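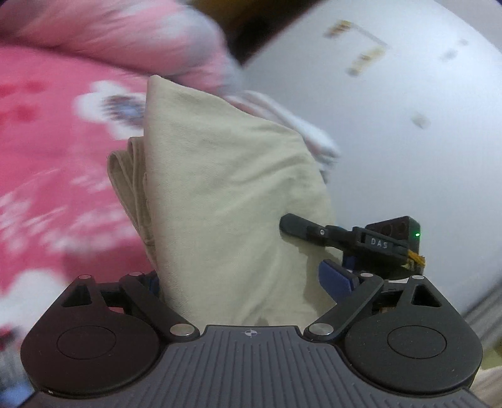

*A folded beige cloth, stacked in layers. Jemholm begins collecting household linens in January.*

**Jemholm opens linen folding and repair service in Rundville**

RUNDVILLE – Jemholm, a household textile service, will open a folding and repair counter on Dirow Street in January. The counter will take tablecloths, napkins, dish towels, pillowcases and flat sheets from homes and small guesthouses, mend them where needed and return them folded to a size the customer chooses.

The company has run a pickup-only service from its workroom in Du for the past three years. It has 396 regular customers, most of them in the towns between Du and Rundville. The new counter is the first place where people can bring items in themselves.

"We kept getting calls from people who had four napkins and a tablecloth and did not want to wait for a van," said Qianru Xiao, who founded Jemholm. "They wanted to drop off a bag on the way to work. Now they can."

**How the service works**

Customers fill out a card at the counter with the width of the shelf or drawer where the linens will be kept. Staff fold to that width. A customer who does not know the measurement can choose one of the standard folds, which are listed on the back of the card.

Plain cotton and cotton blends are folded in thirds along the length and then in half until they fit. Heavier cloths are folded fewer times to keep the stack from springing open. Fitted sheets are accepted, but they are folded on a separate table and take one more working day.

Small repairs are included in the price. These cover loose hems, pulled corners and holes no wider than a shirt button. Larger repairs are quoted before any work starts, and the item is sent back folded and unmended if the customer says no.

Jemholm does not wash or dry-clean. Items should arrive clean and dry.

**Sorting by color and weight**

The Rundville workroom was set up by Qiuyue Yan, who also manages the one in Du. It has 681 square feet of floor space behind the counter, with two long folding tables, a sewing corner and open shelving. Linens are sorted first by household, then by weight, then by color.

"Beige and off-white are the hard ones," Yan said. "Two families can own nearly the same tablecloth. Every piece gets a cotton tag with a number before it leaves the bag, and the tag stays on until the piece is wrapped."

Finished orders are wrapped in plain paper and held for two weeks. After that they go to a storage shelf in Du and can be sent back to Rundville on request.

**Opening offer**

The first 398 orders brought to the Rundville counter will be folded at half price. The offer does not cover larger repairs or pickup. Jemholm expects to handle some 1000 pieces a week at the new location once it is running at its normal pace.

The counter will open at 7:30 a.m. and close at 6 p.m. Pickup customers do not need to change anything. Their linens will still be collected on the usual route and returned from Du.

**About Jemholm**

Jemholm folds, mends and sorts household linens for homes and guesthouses. It has workrooms in Du and Rundville. Press questions can be sent to Qianru Xiao at the Du workroom.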